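Graltham open day, or how I spent a whole morning looking at locks

I finally made it to the open day at the old Graltham lock works! I have been meaning to go for years, and every time something came up (last year it was the car). So on June 9, 2018 I packed a sandwich, picked up my friend Reshma Naidoo and drove out past Linditbridge with the windows down. The ticket is 6 dollars and you pay at the gate, cash only, so bring small bills. The guy in front of us had a fifty and it took forever.

The works stopped making locks on a big scale a long time ago, but one building still has the presses and a little team that does repairs and special orders. You go around in groups of 21, which sounds like a lot, and it is when everybody wants to stand next to the same machine. Our guide was Teodoro Prieto, who started there as a teenager and can tell you what was wrong with a padlock by shaking it next to his ear. I tried it later with a padlock from the shop and heard nothing useful.

First stop was the foundry side, where they poured the brass for the lock bodies. It's mostly swept floor and old photos now, but there is a wall of patterns that I could have looked at for an hour - big church door locks, tiny ones for jewelry boxes, and one for a bank that was as long as my arm. Teodoro said the bank one took 430 hours to finish and the bank sent it back because the finish was too shiny.

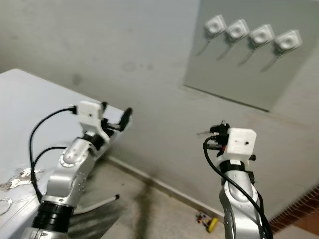 After that we went up the stairs to the finishing shop, and this was my favorite part. They still have the line shaft up under the ceiling, with the leather belts on it, and they run it for a few minutes on open days. It is LOUD. A little boy behind us put his hands over his ears and laughed the whole time. They used to have over 600 people working in this part of town, and you can imagine what it was like with every belt going. Reshma asked where they ate lunch and the answer was right there at the bench, with newspaper spread over the filings. Yuck.

Then came the bit about how a pin lock works, with a giant cutaway model you can stick a giant wooden key into. I have used keys all my life and never really thought about the little pins sitting at different heights, or about the spring on top of each one.
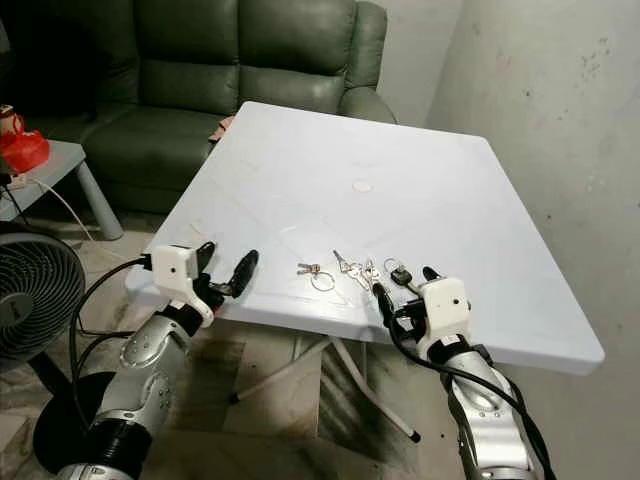
Key cutting is a whole trade of its own, and the talk on it ran long because people kept asking questions (me too, sorry). Vaughan Baxter did this one and he was great. He says most folks only ever copy a key from a copy from a copy, and every time the cuts drift a tiny bit until one day the door won't open. Look at your own bunch when you get home. Mine are pretty much like the ones on that folding table, plain silver keys on their rings, with the middle bunch splayed out every which way, and I couldn't tell you which of mine is an original. Vaughan's advice is to label the original, put it in a drawer and only ever copy from that one. I have now done this for the front door. The garage is on the list.

We broke for coffee in the yard. The pie was from a bakery in Feston, I had the rhubarb and Reshma had the cherry, and hers was better. There is also a stall with Chareonsuk padlocks, these lovely heavy things with a sliding bolt, and I talked to Milagros Segura, who was selling them, for way too long. I bought one for the shed. It costs more than anything in the shed.

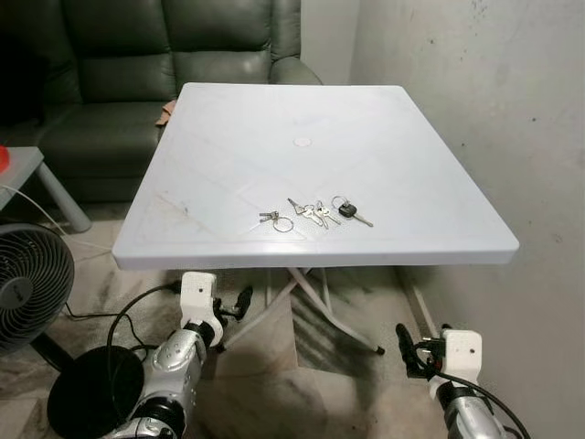

The last talk was on finding the right key when you have a drawer full of mystery ones, and if you've ever cleared out a relative's house you know that problem. Start by sorting them by size, Vaughan said, and don't worry about which door yet. Do it on something pale with a lot of light on it. A white plastic patio table is perfect, the kind with the little round cap where the umbrella goes, and you can lay the rings out in a row across the front and see the notches properly. Then you take one group at a time around the house and try them gently. Never force it! If a key goes in but won't turn, mark it with tape and come back to it, because it may belong to the same family of locks.

Parking is in the field behind the chapel and the ground is bumpy, so wear real shoes. The restrooms are fine. The stairs to the finishing shop are steep and there's no elevator, but they'll run the cutaway model downstairs if you ask at the gate. They also do a smaller day in December with carols in the foundry, and Reshma already wants to go, so I guess I'm driving.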